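Ticket 2166: e-filing portal keeps bouncing Exhibit 5
Opened by: Heledd Gwilliam, litigation support
Status: open

Hi Szabolcs, me again! I'm trying to file our answer in the Vorkberg matter and the court portal takes everything except Exhibit 5, the supply contract (134 pages, scanned). It gets to the very end and then I get "Error 400" and a blank form. So annoying.

Tried so far: a different browser, a shorter file name, saving the PDF again without the bookmarks. Same error each time. The other exhibits went through fine under the same login. 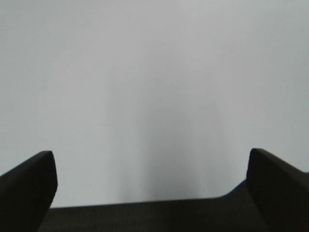 I also split the contract into two halves, and the first half uploaded okay! The second one didn't, so my guess is a bad page somewhere in the signature section. Could you run it through Worniso and flatten it? I'll hold the filing open until I hear from you.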